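Review: the Pleron bench scale, reviewed for small kitchens and shared workrooms

The Pleron is a compact electronic scale, supplied with a plain mixing bowl and intended for users who weigh dry goods in modest quantities. The Canstead Household Equipment Panel received its unit in December and used it daily for 4 weeks. The assessment was led by Meinir Price, with further readings taken by Gergely Kocsis.

The scale has a maximum load of 2,000 grams and is said by its maker, Skanda, to read in steps of one gram. Using a set of check weights, the panel found that readings at 500 grams were correct on every occasion but one, when the result was low by a single gram. Readings settled in around 3 seconds. Small additions made slowly, such as yeast tipped in from a spoon, were sometimes not registered until the bowl had been lifted and replaced. Users who bake bread should bear this in mind.

The display can be read without difficulty when standing. It is less satisfactory from a chair, and a wide bowl will shade the figures when the user leans over it. Mr Kocsis preferred a narrower bowl for this purpose and used his own for the second half of the period.

Placement has a marked effect on performance. The scale should stand on a firm, level table with all of its feet in contact with the top, and it should be kept out of moving air. A fan directed across the table caused the last figure to wander, as did a door left open on a windy afternoon. 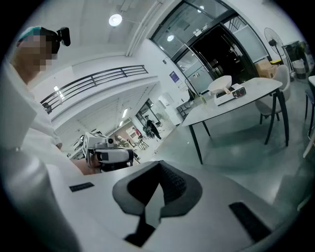 Can the scale be left on the table with a bowl resting on it between uses?

It is better to remove the bowl. A constant load will, in time, affect the zero point, and the instructions advise that the platform be left clear when the scale is switched off.

Cleaning is straightforward. The platform wipes down with a damp cloth, although flour collects in the seam beneath it and has to be brushed out. The casing showed light staining from turmeric, which faded but did not disappear.

The instruction leaflet is the weakest part of the package. The section on changing units refers to a button that the present model does not have - the function is reached by holding down the power key. Skanda has informed the panel that a corrected leaflet is being printed.

The Pleron is recommended for general weighing. For quantities below ten grams, a separate fine scale is advised.

Canstead Household Equipment Panel, January 2024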